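Workshop Assistant (part-time), Murcombe Reuse Centre

Hours: 21 a week over three days, to be agreed
Contract: permanent, after a probation period
Start: February
Reports to: Workshop Manager

Murcombe Reuse Centre takes in household goods and office equipment, checks and repairs what can be repaired, and sells it through our two shops, on Kasier Street and at the Tunonell trading estate. We handle about 100 donations in a normal week. Small electricals and computers are the part of the work that has grown most, and we need another pair of hands at the Tunonell site.

What you will do

Book in donated items and give each one a stock number.
Carry out visual checks and, once trained, portable appliance testing.
Take apart items that are beyond repair and sort the parts for reuse or recycling.
Clean and pack goods for the shops.
Help at the collection point when the van comes in, usually before 11am.
Keep the stock sheets up to date.

The job involves standing for long periods and some lifting. We have trolleys and a goods lift, and no one is expected to move large appliances alone. The workshop is heated but it is a big unit and can be cold first thing in winter.

What we are looking for

You should be comfortable with hand tools and able to follow a written procedure. You need to be able to keep clear records, on paper and on a simple spreadsheet. Experience of repair work of any kind is useful, paid or unpaid. A driving licence would help but is not required.

You do not need an electrical qualification. We pay for the testing course and you will attend it in working hours, normally within 60 days of starting.

What we offer

Pay is at the same hourly rate for all workshop staff and is shown in the application pack. You will get pro rata holiday, a workplace pension, staff discount in both shops, and free parking at Tunonell. The 96 bus from Murcombe station stops at the estate entrance. 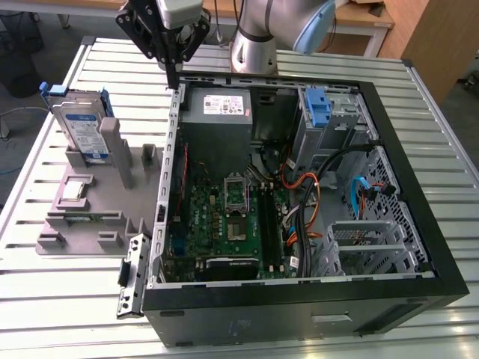

WORKSHOP AND TECHNICAL

Computer work makes up a good part of the week. Desktop machines are opened, checked for missing parts and either rebuilt or stripped. Memory, drives and power supplies are tested separately before they go on the shelf. Data wiping is done by a senior member of the team and is not part of this post.

How to apply

Ask for an application pack at either shop or write to Wongsuwan House, 141 Kasier Street, Murcombe. Please send the completed form and not a CV. Applications close at noon on the last working day of December. Interviews will be held at Tunonell in January and include a short practical task with tools provided.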